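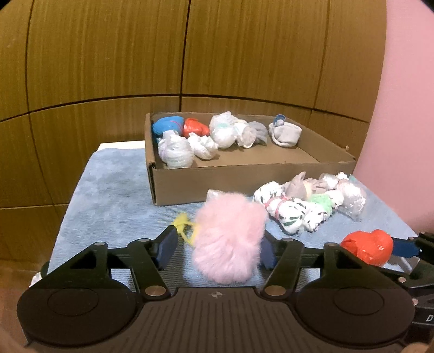
Have you ever wondered how cardboard manages to be so strong when it is made of nothing but paper? You can tear a sheet of paper with two fingers, and you can scrunch it up into a ball without even trying, and yet a cardboard box will carry your winter boots, a stack of books or a whole family of soft toys from one house to another. The secret is hiding in the walls, and the best place to go looking for it is a corner that has seen a bit of wear. Look at the front left corner of the open brown box, behind the fluffy pale pink bundle with the yellow tie, and you will find the layers showing. The front of the box looks plain and flat, but a worn corner gives the game away!

Those layers have a name. They are called corrugated, which is a lovely long word that comes from the Latin for "wrinkled" (your forehead is a little bit corrugated when you frown). The kind of cardboard used for most ordinary boxes is a sandwich. There is a flat sheet of paper on the outside, another flat sheet on the inside, and in the middle, where the cheese would go, a sheet that has been pressed into waves. The flat sheets are called liners, and the waves are called flutes.

Why do the waves help so much?

Think about a bridge, or the doorway of an old church. Many of them have arches, and people have been building arches for a very long time, as they are so good at holding up heavy things. When you push down on the top of an arch, the push travels around the curve and down into the sides. A wavy sheet of paper is really a long row of tiny arches, one after another, some the right way up and some upside down. Glue them between two flat sheets so they can't spread out, and you have something far stiffer than the paper you started with.

The flutes have air inside them too, and that is very handy. Air weighs hardly anything, so the box stays light enough for you to carry. It also gives the wall a bit of squish, so if a box gets bumped on the way up the stairs, the cardboard takes some of the knock and your favourite mug doesn't have to.

Try it at your kitchen table

You will need 2 sheets of paper, some small coins or buttons, and two books of the same thickness. Set the books down with a gap between them a bit narrower than your paper is long. Lay the first sheet flat across the gap like a bridge and put a coin in the middle. Oh dear! Down it goes.

Now take the second sheet and fold it back and forth into a fan, running your fingernail along every fold. Try to make 8 or 10 folds, and don't worry if they come out a little crooked. Lay your fan across the gap with the folds running from one book to the other, and start adding coins, gently, one at a time. Leszek Czarnecka, who is in the Saturday-morning sort of hurry all week long, once built his fan with the folds going the wrong way and was very cross with it until he gave it a quarter turn. That's 90 degrees, if you are doing angles at school, and it makes a tremendous difference. Give it a go both ways and see for yourself.

Looking for flutes at home

Ask a grown-up for a box that is ready for the recycling bin and peer at the edge of one of the flaps. You should be able to see the waves side-on, like a little drawing of the sea. Some boxes have big, chunky waves and others have waves so fine you need to squint, and a very strong box may have an extra row of them. If you leave a scrap in a bowl of water for a while, the glue softens and you can peel the sandwich apart with your fingers (do put a tea towel down first, please).

When you have finished, squeeze the wet bits out and let them dry on the windowsill. The wavy piece makes a very good roof for a model barn, and you can paint it any colour you like.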